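6. Faults during drawer and handle tasks

6.1 When to use this section

Use this section when the arm stops, slips or reports a force fault while opening or closing a drawer. It applies to the Tundance arm controller with a five-finger hand fitted. For faults on lift and carry tasks, go to section 7. For a hand that does not start up at all, go back to section 3.4.

Most reports we receive under this heading are one of two faults. In the first, the finger leaves the handle before the drawer reaches its target and the arm carries on moving with nothing in contact. The controller logs this as CONTACT LOST. In the second, the finger stays on the handle but the push or pull runs at an angle, the drawer binds on its slides, and the force climbs until the controller stops the arm. This is logged as FORCE LIMIT.

CAUTION: After a FORCE LIMIT stop the arm is still holding load. The finger joints are under tension and can spring back when the hand is released. Keep your hands and face away from the drawer opening until step 4 of section 6.2 is complete.

CAUTION: Do not pull the hand off the handle by force. The finger drive has no slip clutch in hand versions before 2.

6.2 Making the arm safe after a stop

1. Press the stop button on the pendant, even if the arm has already stopped by itself. A fault stop can be cleared from the network. A stop made at the pendant cannot.

2. Read the fault name on the pendant and write it down. The pendant shows only the latest fault, and step 5 will replace it.

3. Stand on the side of the table away from the arm. Hold the body of the cabinet with one hand flat on its top. Do not hold the drawer.

4. Select HAND, then RELAX. The fingers lose tension over a few seconds. Wait for the pendant to beep.

5. Select ARM, then BACK OFF. The arm moves 80 mm away from the last contact point along the path it came in on. If anything is in that path, select GUIDE instead and move the arm out by hand.

6. Close the drawer by hand, slowly. If it catches or drops on one side, check the slides before you run anything else.

NOTE: The indicator light on the wrist shows that the wrist has power. It does not show that the hand is relaxed. Go by the beep.

6.3 Checking the contact point

An off-center contact is the usual cause of a FORCE LIMIT stop on light cabinets. With the finger at one end of a bar handle, the drawer is loaded on one side and tends to twist on its slides. The same contact also leaves very little handle for the fingertip to lose before it slides off the end, so one bad setting can give you either fault on different runs.

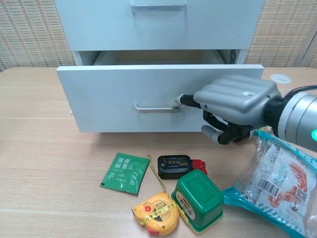 Erdal Kurtuluş wrote to us that he had moved the contact point to the middle of the handle, as the first edition of this guide told him to, and still got FORCE LIMIT on every third or fourth run. The cause on his bench was the cabinet. It was not fixed down, and each run turned it a little, so the stored contact point no longer matched the handle. He now clamps the cabinet and reports no further stops. Step 1 below was added after his letter.

1. Fix the cabinet to the table. Clamps or double-sided mounting tape will do. A heavy object placed on top is not enough for pulling tasks.

2. Clear small objects from the area under the hand and in front of the drawer. Curled fingers hang lower than the extended one and can catch on packages, straps and cables.

3. On the pendant, open TASK, then CONTACT. Select the drawer you are using. Upper and lower drawers have separate entries, and changing one does not change the other.

4. Select TEACH. Guide the fingertip to the middle of the handle and press SAVE.

5. Check the direction arrow on the pendant. It should run parallel to the drawer slides. If it does not, select ALIGN and choose the front of the cabinet as the reference.

6. Run the task once at 23 percent speed with your hand on the stop button.

6.4 Fingertip wear

A worn or dusty fingertip slides on smooth metal. Look at the pad with the hand relaxed. Replace it if it is shiny or split, or if it turns when you twist it between two fingers. Otherwise wipe it with a damp lint-free cloth and let it dry. Do not use alcohol on the pads supplied in the Flasico spares kit. It hardens them.

After more than 200 drawer cycles on the same pad, check it at the start of each session. The count is under HAND, then SERVICE, and must be reset by you when a new pad goes on.

6.5 Force limit setting

Do not raise the force limit to get past a FORCE LIMIT stop. The limit protects the finger joints as well as the furniture. If the stop comes back after you have worked through 6.3 and 6.4, open and close the drawer by hand several times and feel for the place where it binds. If the drawer runs freely by hand, the fault is in the arm path or in the force sensor. Carry out the zero check in section 9.1.

If the zero check fails, take the arm out of use and attach a tag to the pendant. Send the fault name from step 2 of section 6.2, the hand version and the log to the Flindau service desk. Logs are kept until the controller is switched off, so export the log first.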